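In praise of the plain little barn

I have been reading barn plans for pleasure since I was a teenager, and I still get a small thrill from a good one. Give me a floor plan with four walls, a sensible door and a loft over half of it, and I am happy for the whole evening!

So I'll say it outright: most of us should be building smaller barns. The plan I keep going back to is the Ullulley, drawn by Serpil Bozkurt, with a centre aisle you can walk down leading a horse on each side and a tack room that opens inwards, out of the weather. You can keep two ponies and a winter's hay in it. Every post stands where a post is useful, and the roof is one simple pitch (no valleys, no dormers, nothing for the leaves to sit in).

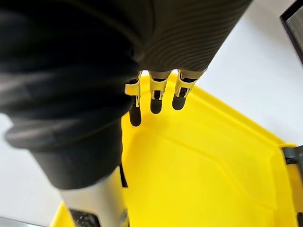 The loft is where the money goes furthest

People fuss over stalls and forget the loft, and I wish they wouldn't. You are paying for the roof anyway. Put a decent floor under it and you have storage for 120 bales, or a workshop, or somewhere for the children to vanish to in August. My neighbour Lamai Nakpan put a proper staircase in hers instead of a ladder, gave up 57 square feet to do it, and now uses the space every day. I was against those stairs when she showed me the drawing. I was wrong, and I've since pencilled the same stairs into my own plans.

Old builders knew all this. There is a barn at Ondville with 1784 cut over the door, and it's smaller than many a modern double garage. It has had cows in it, then carts, then apples, and for the past few years a very good joiner. I don't believe a bigger, fussier building would have changed jobs so easily.

The usual argument against is that you'll outgrow it. Well, perhaps you will! Then add a lean-to on the long side, where the eaves are high enough to take one. Any plan worth buying shows you where that would go, and the Ullulley has it on the second sheet in dotted lines. I love those dotted lines. They tell me somebody thought about the owner ten years on, with an extra pony and a trailer to keep dry.

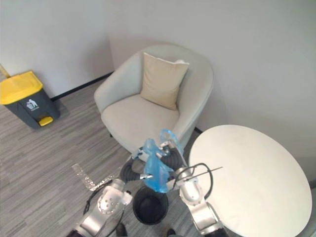 Grey armchair and round white table, with the striped carpet

Build the small one first, and spend what's left on good doors.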